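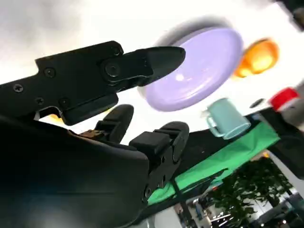 Last updated in May

The Table-Setters of Trutdale

A high school club, one black gripper, and the surprisingly long road to picking up a plate

By Ilse Hamann

If you want to find the robotics club at Trutdale High, you go past the gym, past the trophy case, and follow the sound of teenagers arguing about cups. I got there a little before four in the afternoon and the argument was already well along. Should the arm go for the mug by its handle, or should it take hold of the body and leave the handle out of it? There were strong feelings on both sides, and a bag of pretzels going around, and it was a good ten minutes before anyone asked who I was.

The club is getting ready for the Nollitz Challenge, a regional contest for student teams, and this season's task is to set and clear a table. A lavender plate, an orange cup, a pale teal mug: the sort of things you or I would move with one hand while talking on the phone. The robot has a harder time of it. It has a jaw that tapers down to a point, a small camera down by the wrist, and whatever good sense the students have managed to give it.

"People see the arm and they think we're building cars or something," Yatziri Hinojosa told me. She is a senior and the captain, and she has been in the club since her first week as a freshman, when she came in looking for the art room and stayed. "Then they see us spend a whole afternoon on a plate."

Plates are the trouble, I learned (and I learned a great deal about plates). A mug stands up and gives you something to grab. A plate lies there, low and wide, and you have to come at the rim from just the right angle. Too high and the fingertip closes on air, too low and it bumps the table. Jinlong Pan, a junior who looks after the gripper, has redone the approach so many times that he keeps a notebook only for that. He let me page through it. There are sketches, crossings-out, a grocery list, and one page that just says LOWER in capital letters, underlined.

The students teach the arm by guiding it through the job themselves, over and over, and saving every run. When I visited they had 990 runs on file and wanted 2,000 before the contest. Hsin-yi Peng, a sophomore, is in charge of keeping the files straight, and she does it with a sternness I found a bit frightening in a fifteen-year-old. A run that's saved under the wrong name gets thrown out, and so does one where somebody leaned on the table. She showed me the wrist camera's view on her laptop, and I'll admit it took me a while to make sense of it. The wrist turns, so the table turns too, and there's the world tipped at a steep slant with a great black jaw hanging across it.

"You get used to it," she said. "I tilt my head now without noticing. My mom asked if I hurt my neck."

The club's coach is Imelda Lagman, who teaches chemistry and came to robots, as she puts it, through the side door. When the last coach moved away, the club was going to fold, and she said she would sit in the room and grade papers so it could stay open. That lasted maybe two meetings. Now she drives the van, and she knows the rule book better than the kids do. She also got the club a grant of $2,000 from Ocampo, the hardware store downtown, after she walked in and asked for it with three students standing behind her looking hopeful.

Last year Trutdale scored 292 points and finished well behind the team from Fitov, who are always good and, I was told several times, very nice about it, too. The cup was the problem that time. This year the cup is going fine and it's the plate that has them up at night — or has Jinlong up at night, anyhow.

I stayed until the lights in the hallway had gone off. Yatziri was guiding, Jinlong was crouched with his chin nearly on the table, and Hsin-yi was reading out file names in a flat voice. Mrs. Lagman had brought a stack of lab reports and hadn't touched them. Somebody had started up again about the handle.

The club meets after school in Room 79, and new members are welcome at any point in the year.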